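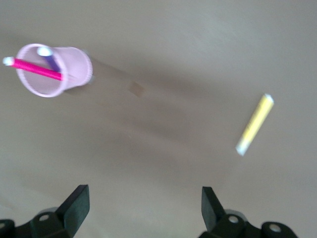 Trilok Chaturvedi

2019-08-30

Jara gripper closing on release of the stop. Second entry on this, the first is in the February pages under "finger twitch" and I no longer think it was a twitch.

What happened this morning: I was running the pick routine on the table, pens and cup as usual, fingers open, arm holding above the surface. Pressed the stop button to reach in and move something. Arm held, brakes on, status light red as it should be. Took my hand out, released the stop, pressed reset on the Emura controller. The fingers went fully closed at once, at full speed, with no command from the script. The arm did not move. My hand was clear. If I had pressed reset with my left hand still over the table, as I have done before, it would not have been.

Stopped work, cut power to the gripper, told Anneliese.

She asked the right question, which was whether the gripper had closed or had gone to where it thought "open" was. I couldn't say, so we spent the rest of the morning finding out. Taped a line on the floor first and agreed that whoever presses reset stands behind it and calls out before pressing.

Test 1. Fingers open, stop, wait, release, reset. Ran this 13 times. Closed by itself on 2 of them. No pattern I could see in which ones.

Test 2. Same, but with the gripper cable unplugged at the wrist and plugged back in during the stop. Closed 6 times out of 9. So losing the supply makes it much worse.

After that we put a meter on the gripper supply. It is meant to stay up through a stop and only the drive enable should drop. On a good stop that is what we saw. On a bad one the supply sagged for a moment as the arm brakes came on, and the gripper board restarted. When it comes back it has lost its position count. The Zurkon driver has a homing move that runs on its own after a restart, and homing on this gripper means closing until the fingers meet. It waits for the enable, so it sits quietly through the whole stop and goes the moment you reset.

So the gripper was doing what it was set up to do. We had auto home turned on, probably from when it was first fitted. I can't find a note saying who chose it. Could well have been me. 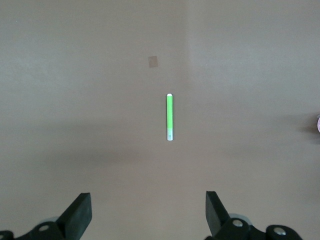
Worth writing down why the position readout didn't warn us. After a restart the driver reports the last saved value until homing is finished, so the screen says "open" and the fingers agree with it. With the fingers spread wide and the green stick well ahead of the tips, lined up with the gap, the camera view tells you nothing either. A gripper with a good count and one with no count look the same from the wrist. The only thing that differs is the homed flag, two menus down in the Emura page, and neither of us had ever opened it during a run.

Changes made today:

Auto home off in the driver settings. Saved, power cycled, checked that it stayed off.

The script now reads the homed flag after every reset and halts if it is false. Homing has to be started by hand from the pendant, with a prompt.

Homing speed turned down to the lowest setting.

Repeated test 2 after the changes, 9 runs. The fingers stayed put on all of them and the script halted each time the board had restarted. Good, but this is only the software side.

Still open:

The sag itself. Anneliese thinks the brake release and the gripper share a supply that is too small for both. I think it may be the connector at the wrist, one pin looks dull. We'll swap the cable first as that is cheaper – then look at a separate supply if it still dips.

The Ildale cell has the same gripper and the same driver version. Called them before lunch, auto home is on there too. They have locked it off until someone has changed the setting.

Do not run Jara with hands over the table on reset, even with the changes in. Note is on the pendant. Incident form is filled in and on Anneliese's desk, she wants to add the meter traces before it goes up.

Cable swap on Monday if the part comes.

Workshop > Notebooks > Jara > Gripper faults
Entries Drawings Parts Safety Search
Last updated by T. Chaturvedi, 4:40 pm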